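Shared table supplies – what stays out and what goes in the drawer?
Reading time: 3 min

prerk_bontu
ok so I got handed the big table for the sign-up mornings and I want to settle what lives on it. Right now its a black cup, a marker, gray block, the purple tissue box, and a green plate for used tissues. Every time I come in somebody has moved it all around. I'd like ONE layout and then we leave it alone. Thoughts? Need this before July, I'm doing the supply order. 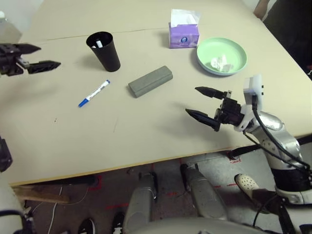 Category: Tables & Supplies

kiros_l
cup is too tall for that spot imo. Anyone sitting on that side knocks it with an elbow. Get a short wide one, stand the markers in it, done

prerk_bontu
markers don't go in the cup. Cup is for the name slips. We had markers in there before and people pulled slips out with them, slips all over the floor

kiros_l
then two cups??

dandel_arnaldo
No more cups please. I wipe that table at 7 am and every extra thing is a thing I have to lift. Tissue box, plate, eraser. Fine. The rest in the drawer

stasia.m
Strong disagree on the drawer. Things that go in the drawer at our place never come out again, we bought 14 markers last year and I can find two. Leave them out where people see them.

Also – who decided on a plate for the used tissues. Gross. Get a little bin with a lid

prerk_bontu
the plate was there when I got there lol. It's got a raised rim so stuff stays put at least. Not against a bin, but it has to be small, and I don't want it on the floor where it gets kicked

bereket_d
plate is fine if it gets emptied. Problem isnt the plate, problem is it sits right next to the clean tissues. Move it to the far corner

stasia.m
ok that I can live with

kiros_l
can we talk about the gray holder, the curved one. What is it even for. It takes up the middle of the table and nothing is in it
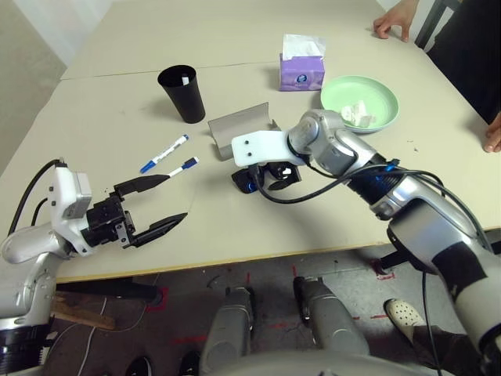

RE: the gray holder

dandel_arnaldo
Its for the markers. You lay them in the curve so they dont roll. Was my idea, you're welcome

kiros_l
they're lying on the table next to it though

dandel_arnaldo
because people don't READ. I had a note up

bereket_d
I'd keep the holder but push it back toward the seam, then the whole front half is clear for writing. Markers in it, caps all facing the same way. We did that on the Antal tables and it mostly stuck. Took a couple weeks of nagging

stasia.m
"mostly"

bereket_d
mostly!! it's people, what do you want

prerk_bontu
so far: tissues back middle, plate far corner, cup stays back left w/ slips, holder by the seam. Eraser next to the holder I guess. What about which marker. I'm leaning blue only, the black ones ghost on our board and then somebody scrubs at it with the eraser for ten minutes
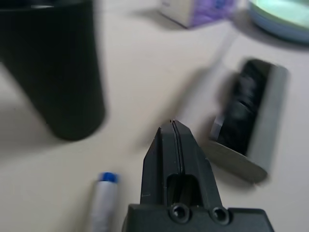

Flallent Community Rooms – Front Table Crew

stasia.m
Blue only, yes. Easy to spot the cap on a pale table too, black I can never tell which marker it is till I pick it up

kiros_l
black reads better from the back row. Just sayign. I sit in the back row

stasia.m
sit closer

kiros_l
no

dandel_arnaldo
Whatever color, check the caps before you close up. I threw out a whole handful in the spring, all dried up. And stand them cap down if you're going to stand them

bereket_d
thats a myth for the cheap ones I think? flat is best, which is what the holder does. Not going to fight over it

dandel_arnaldo
You are fighting over it

prerk_bontu
flat, in the holder, blue. Kiros you get one black marker for the back row and you bring it back. Ordering tonight after 6, if anybody wants a lidded bin instead of the plate say so before then

stasia.m
bin. I said bin

kiros_l
plate

Related threads
Name slips: fold once or twice? (14 replies)
Drawer labels keep peeling off
Prerkby hall – who has the spare key
What gets ghosting off an old whiteboard (155 replies)
Wiping down cream tables without streaks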